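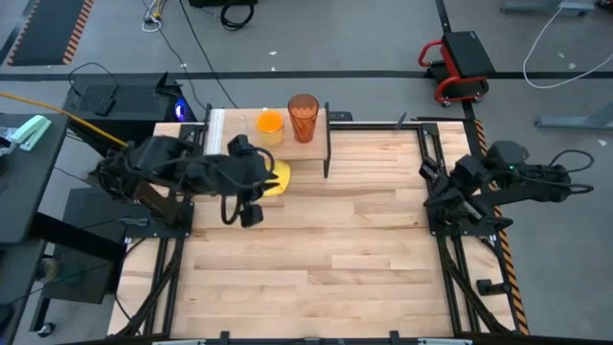

Seit wir umgezogen sind, besitze ich eine Meinung zu Arbeitsplatten. Das war nicht geplant. Die alte Küche hatte eine graue Fläche unbekannter Herkunft, die ich in 13 Jahren kein einziges Mal angesehen habe. Jetzt kann ich an keinem Tisch mehr vorbeigehen, ohne zu prüfen, wie er verleimt ist: lange, blasse Leisten nebeneinander, jede einen Ton anders als die nächste, so hätte ich es gern gehabt. Bekommen habe ich Eiche geräuchert, weil der Mann im Küchenstudio so überzeugt nickte.

Helles Holz, sagte er, sei »ehrlich, aber anspruchsvoll«. So hat man auch mich schon in Zeugnissen beschrieben. Es müsse geölt werden, zweimal im Jahr, besser viermal, und Rotwein sei ein Thema. Ich trinke keinen Rotwein. Ich hätte das erwähnen sollen, stattdessen unterschrieb ich.

Meine Schwägerin Grethe Norðdahl hat natürlich Ahorn. Sie ölt im September und dann erst wieder, wenn ihr danach ist, und die Platte sieht aus wie am ersten Tag. Meine dunkle zeigt jeden Krümel, jeden Fingerabdruck und bei tief stehender Sonne auch noch die Wischspuren von dem Versuch, beides zu entfernen. Gekostet hat sie 400 Euro mehr als die helle. Das Pflegeset kam dazu, eine Dose, zwei Schwämme und ein Merkblatt, auf dem dreimal »in Faserrichtung« steht.

Inzwischen liegt ein Schneidebrett darauf, 116 Zentimeter breit, nach Maß gesägt von Rostislav Brabec aus dem Hinterhaus. Buche, hell, verleimt. Es bedeckt fast die ganze Fläche zwischen Herd und Spüle. Brabec hat gefragt, ob ich nicht gleich die ganze Platte tauschen wolle. Ich habe gesagt, so schlimm sei es nicht, und nach dem Preis für den Rest gefragt.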